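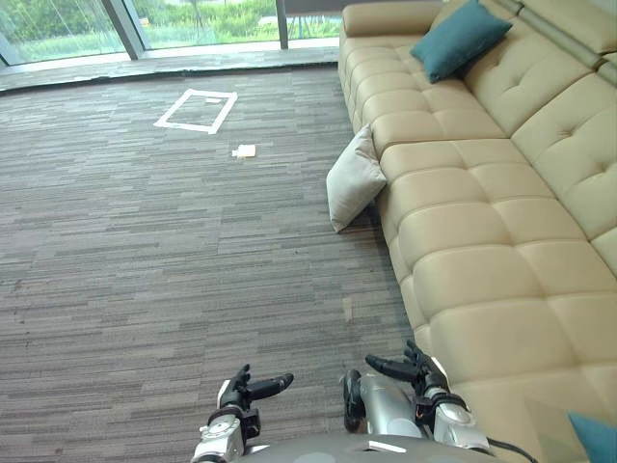
Section 4: Setting up the Pruneck box easel for painting outdoors

I've dragged my Pruneck up more hills than I care to remember (and left one leg of it at the bottom of one, but we'll get to that), so this part of the guide is written the way I do it myself. Read it through once at home before you try it in a paddock with the wind up.

Before you leave

Put the easel up and down a couple of times on the kitchen floor. Fully packed, mine comes to 86 mm thick with the panel in, and if yours won't close, the palette is in back to front. Everyone does it!

Setting up

1. Find your spot and stand in it for a while before you unpack. I like the sun behind my left shoulder, but suit yourself.

2. Lay the box flat, handle towards you, and undo the two brass catches. Don't open the lid yet.

3. Swing out the back leg first, then the front pair. Pull each one to the length you want and do up the wing nut finger tight.

4. Stand it up and lean on it a bit. If it rocks, shorten the uphill leg. I used to lengthen the downhill one and ended up painting at chin height.

Note: the legs come right out if you pull past the red line. See the hill, above.

5. Open the lid to 90 degrees and lock the side stay. You can tilt it further back for watercolour, but for oils I leave it upright, so the glare stays off the wet paint.

6. Slide the palette forward until it clicks.

7. Clip in your panel. The top clamp takes anything up to 400 mm tall. For little studies, drop the bottom ledge down one notch and use the Farano adapter, the small grey bit in the cloth bag.

8. Hang your backpack off the hook underneath. Mine usually has a full water bottle and half a fruitcake in it, and that's held the easel steady in everything but a proper southerly.

Caution: keep your fingers clear of the side stay when you fold the lid. It's got a strong spring and it bites.

Caution: never leave solvent in the open cup when you walk off to look at your painting from a distance. Screw the lid on, every time.

Umbrella (if you bought one)

The Jirance umbrella clamps to the left leg only. The right leg is a slightly different shape and the clamp will slip, usually straight into your sky colour. Over a stiff breeze, take it down and wear a hat.

Packing up

9. Scrape the palette, wipe the ledge, and take the panel out before you touch the legs.

10. Wet paintings go in the Danladi carrier, face inwards, with a cork spacer at each corner. Check the strap twice.

11. Fold the legs in the reverse order, front pair and then back. Do up the catches and give the whole thing a shake. If anything rattles, it's generally a wing nut about to go missing. Spares are part 226 in the list at the back.

Tegwen Edwards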